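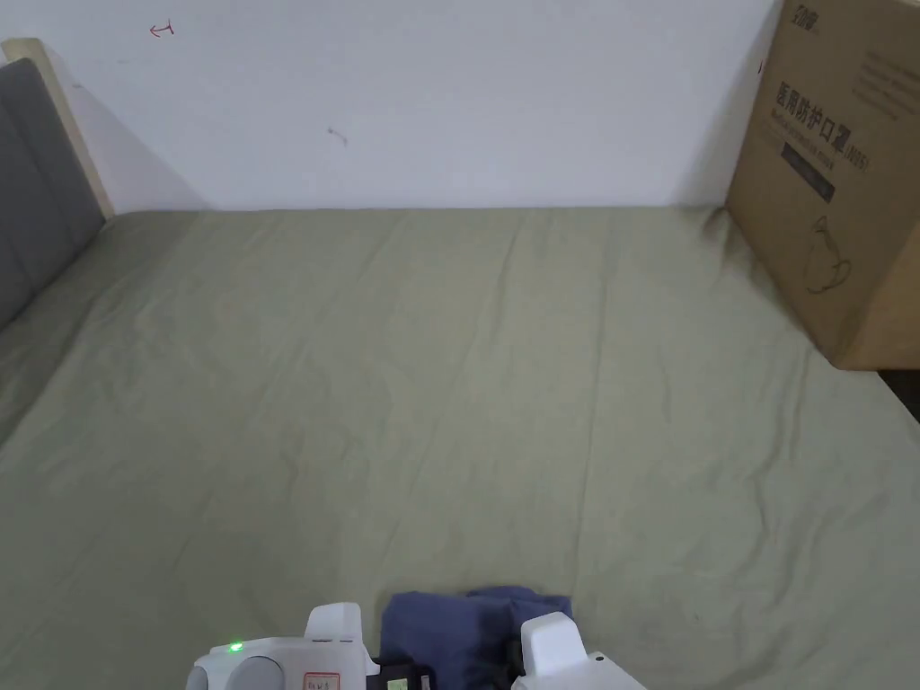
How to write a set list for a 40-minute support slot

A support slot is short and most of the room came for somebody else. Sort the set list out a few days before, at home, with the recordings and a timer.

1. Find out your real stage time

Ask the promoter for the running order in writing. Forty minutes on the poster often includes your line check. When we opened for Sudden at the Kiltow, we lost two songs that way.

2. Time the songs as you play them live

Don't go by the album lengths. Record a rehearsal straight through, talking and tuning included, and write down when each song starts. Most bands run longer than they think, mainly in the gaps.

3. Pick the first two songs together

Open with something that starts with the whole band. The sound engineer needs to hear every channel early, and a long solo guitar intro gives them nothing to mix. Go into the second song without speaking. Say your name after that.

4. Group the tunings

If you have one guitar in drop D, put those songs side by side. Swapping back and forth costs a minute each time. The same goes for capos and keyboard patches.

5. Place the new song

Fourth is a good spot. Keep it away from the end, and don't announce it as new.

6. Mark one song to drop

Put a bracket around it on every copy. If you are running late, the drummer calls it and you skip straight to the closer. Agree on this beforehand – an argument on stage looks terrible.

7. Print it large

Use capital letters, thick black marker or a 48-point font, and one line per song. Add the key or tuning on the right. Make a copy for each player, one for the sound desk and one for lights. Tape them down flat on all four corners.

Comments

Zawadi Massawe
What do you do if the singer needs water breaks? Ours goes hoarse by song five.

Ovidiu Cozma
Put them where the tuning change is. We played Cladbridge in November and did it that way, and it cost us no extra time. I'd put the new song third, though.

Zawadi Massawe
Thanks, will try that – we have two tuning changes so it should work.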